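Kalmont Robotics Practice Group
Minutes of the December meeting
Held in the upstairs room, Lamomska building, 4:00 pm

Chair: Ionuț Moldovan
Minutes: Vasilică Nistor
Apologies: received from the two Grukthorpe members, who sent written comments on item 3 (read out, see below)

1. Minutes of the previous meeting
Accepted with one correction. Under speed limits, "arm" should read "either arm". Ionuț thanked everyone who wrote in about it. He said it was lovely to find out that the minutes get read so closely.

2. Matters arising
The wall chart for start-of-shift checks is up at both benches. Feedback has been terrific. People are using it, scribbling on it, and in one case correcting the spelling. A second printing will fold in the scribbles.
The stop button labels have arrived and are the right colour this time.
The practice log has now passed 2,000 entries. There was a round of applause for this. Vasilică pointed out that the log is only as good as its near-miss column and asked people to keep filling that in, even for tiny things.

3. Bench rules for two-arm cloth handling, draft 4
This took up most of the meeting and was a really good discussion. Vasilică went through the draft clause by clause.

Clause 3.1, reach zone. Agreed that the zone is taken from the furthest point either arm can get to with the gripper open, and marked on the tabletop with tape. Grukthorpe asked in their comments whether marking the floor would do instead. The meeting felt it wouldn't, as people lean in from the waist and their feet stay put. Tabletop marking stays.

Clause 3.2, hands in the zone. No hands inside the tape while the arms are enabled. Resetting a garment counts as hands in the zone, however quick it is. There was some back and forth on whether a pause is good enough for a reset. Ionuț was firm that a pause is a software state and a stop is a stop. Agreed: full stop, call it out loud, wait for the answer, then reach in. Filip bench has worked this way since the spring and everybody on it says it becomes habit within a couple of shifts.

Clause 3.3, both arms over one garment. The draft said that one arm "should generally" hold while the other moves. Several members thought "generally" was doing too much work. New wording: one arm holds and one arm moves, unless the task sheet names a two-arm move and the operator has signed for it. Everybody was happy with this, and it reads so much better.

Clause 3.4, starting state. Garments may be started crumpled, folded or flat, and the task sheet must say which. Vasilică made a strong case for keeping crumpled starts in the standard. They are harder and slower, and they tell you far more about the gripper than a nice square fold ever will. Agreed with enthusiasm. Stripes and checks are encouraged for grip trials where people have them, as it is easier to see how the fabric has pulled.
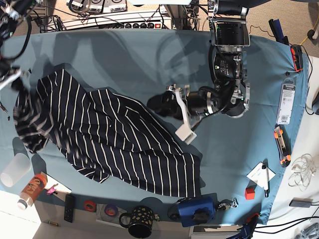 Clause 3.5, loose items on the table. The longest item of the day! The draft allowed "reasonable" objects around the cloth. Ionuț argued that trials with everyday things close by are worth having, and that a bare table is no test of anything people will meet at home. Nobody disagreed, but the wording needed to separate items that belong to the trial from items that got put down and forgotten. Agreed as follows:
Every item on the table during a trial goes on the task sheet.
Knives and other cutting tools stay off the table while the arms are enabled, blade in or out, listed or not.
Open cups and mugs are fine if empty.
Cells and batteries go back in the tin.
Pens live on the clipboard.

Clause 3.6, cables. Cables on the arms to be checked for snagging through the full range of travel before the first run. Power strips to sit clear of the cloth, with the switches where the operator can get at them without reaching across. Carried without changes.

Draft 4 adopted as amended. Ionuț said this was the best set of bench rules the group has produced and that he would be proud to hand it to a new starter. Vasilică will circulate the clean copy.

4. Training
New operators will now shadow 4 sessions before signing for a two-arm move. The previous number was lower and the Filip people felt it was rushed. There was a lively suggestion that experienced operators should shadow as well, once in a while, just to see how other benches do things. Strong support. To be tried on a voluntary basis at first.

5. Any other business
Gripper finger wear. A question was raised about when to swap fingers. No rule at present. Members to bring worn ones to the next meeting so we can compare them on the table — please label which arm they came off.
The kettle is fixed.

Actions
Vasilică: clean copy of the bench rules, reply to Grukthorpe on clause 3.1
Ionuț: second printing of the wall chart, sign-off sheet for two-arm moves
All: near-miss column, worn fingers

Meeting closed 5:50 pm. Next meeting in the same room, date to be sent round.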